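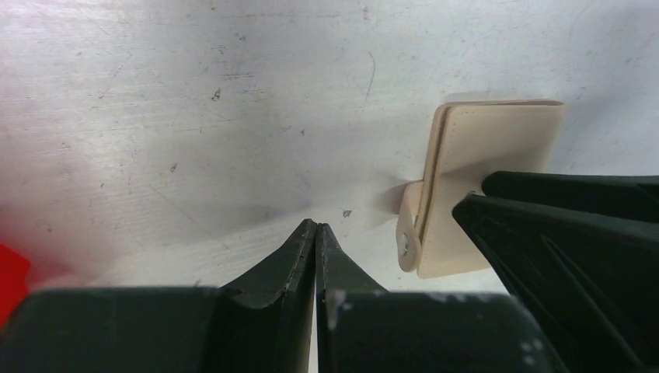 Keeping Farm-Stand Berries After You Bring Them Home

Posted July 27, 2020 in Kitchen Tips

Field-picked berries have a shorter shelf life than the ones shipped to supermarkets. They are picked riper, the skins are thinner, and most stands do not chill them before sale. The notes below apply to strawberries, blackberries and raspberries. Blueberries are more forgiving and can be handled the same way.

Sorting

Tip the carton onto a rimmed tray as soon as you get home. Remove anything split, leaking or moldy, along with any berry that was touching a moldy one. Soft but sound berries go in a separate bowl for use the same day. Leave the caps on strawberries until you are ready to eat them.

Refrigerator storage

Line a shallow container with a dry paper towel and spread the berries no more than 2 layers deep. Set the lid on loosely or leave one corner open. Store on a middle shelf – the crisper drawer in most older refrigerators holds too much moisture. Blackberries and raspberries keep 2 days this way. Strawberries keep up to 5 if they were dry when they went in.

Washing

Wash just before eating, in a colander under a gentle stream of cold water. For a large batch that must be washed ahead, use one part white vinegar to three parts water, rinse, and dry completely on towels before refrigerating. A salad spinner lined with paper towels works for strawberries and crushes raspberries.

Freezing

Hull strawberries and cut the large ones in half. Spread the fruit in a single layer on a sheet pan and freeze until hard, usually overnight. Transfer to freezer bags, press out the air, and label with the month and the weight. Bags of 400 grams suit most cobbler and muffin recipes. After trimming, a 400 gram portion of strawberries tends to come in lighter (my last one was 395), so weigh after hulling. Fruit frozen in summer is still good for baking in December, though the texture will be too soft for serving whole.

Stains

Rinse berry juice out of cloth from the back side with cold water, then soak in diluted white vinegar before laundering. On cutting boards, rub with coarse salt and half a lemon, wait five minutes and rinse. Keep lemon and vinegar off marble.

More in this section: Storing Peaches – Jar Sizes and Headspace – Cleaning a Cherry Pitter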